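# Isby starts deposit on drink bottles from March
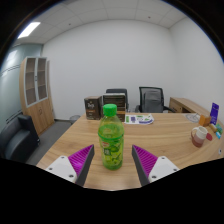
From March, the shops in Isby will take back empty drink bottles and pay a small deposit for each one. The plan was approved by the town council last month, after a long discussion which finished close to midnight. It covers plastic bottles for water, juice, iced tea and fizzy drinks, also the coloured ones, such as a green bottle with a green screw cap and a printed label around the lower part. Glass and milk cartons are not in the plan for now. The council says it wants first to see how the shops can manage the plastic.

Until today, most plastic from Isby homes goes in the same bin with paper and tins, and is sorted later at the Clestetti plant outside the town. The plant has told the council that many bottles arrive crushed together with food waste, and these cannot be sold to the companies that make new bottles. The council hopes that bottles which come back through the shops will be cleaner and will bring a better price.

Customers will pay the deposit at the till when they buy the drink. They get it back when they return the empty bottle, in cash or as a reduction on their shopping. It is not necessary to show a receipt, and the bottle can be returned to another shop than the one where it was bought. The label must still be on the bottle, so that the shop can read the code. The cap should be screwed on. Last year many loose caps were found on the river path, and the council received several letters about this.

Two collection points will open first. One is at the Barrios supermarket on the main road, beside the entrance from the car park. The other is in the old ticket hall of the bus station, which stood closed for 28 months and has been painted again. The machines for both places come from the firm Stumix, which will also repair them when needed. Each point can receive up to 3000 bottles before it must be emptied. The one at the bus station will be open from six in the morning, so people can use it on the way to work.

Small shops are free to choose if they take part. Several owners have already said that they do not have the space. A baker near the market told this newspaper that she sells only a few cold drinks in the summer, and that she would have to keep the empty bottles next to the flour. The council answered that shops with a very small floor area can send their customers to the nearest collection point, but they must put a notice near the till.

The school in Isby has asked for a collection box of its own. The money from the deposits would go to the trip which the older pupils make before the summer holiday. The council has not decided about this yet. There is a question of who should bring the full boxes to the supermarket, and the school has no van.

Not all residents are pleased. At the meeting, some of them said that older people who live up the hill will have to carry bags of empty bottles down to the main road, and that the bus goes only once an hour in the afternoon. The council promised to look for a third place in the upper part of the town, possibly by the chapel, but gave no date.

Bottles bought before the start of the plan will have no deposit mark and no money will be paid for them. They can still be put in the usual bin at home. The bin collection stays on the same days as before, and the yearly charge for it does not change.

A leaflet with the rules will come with the next water bill. Copies can also be taken from the library and from the council office, which is open until 2 in the afternoon.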